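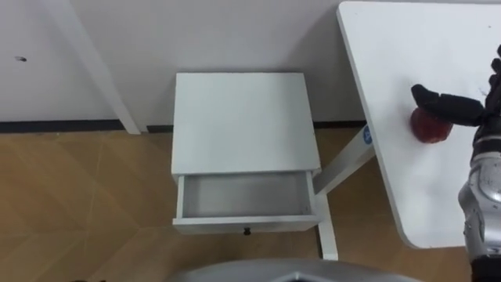
Travel Writing, Unit 2: The Short Destination Piece

Reading for this unit: Gheorghița Ciobanu's article on Bruvedmont, in the course packet. Read it twice before class, the second time with a pencil.

Length and shape
A short destination piece runs one page. Ciobanu gets the reader into town in 25 words and names the place in the first sentence. The history comes later, after the walk up from the river to Osau, the old quarter.

Openings
Start with a person doing something, or with a fact the reader can check. Avoid "nestled," "hidden gem" and "something for everyone." Mark where Ciobanu changes from past to present tense and note what happens to the pace.

Practical details
Give travel time from the nearest rail station (Bruvedmont is 90 minutes by bus), the months when things close, and whether the reader needs to book. Festico, the summer street fair, takes place in August, and almost every room in town is gone by then. Ciobanu puts this in the fourth paragraph. Would you move it up?

Sources
Check opening hours with the place itself. If a local story can't be confirmed, say who told it. See how the article handles the Crăciun bakery and its claim to be the oldest in the valley.

Assignment
Write two openings for a town you know, one with a person in it and one without. Bring printed copies. We will read them aloud and cut each one by half.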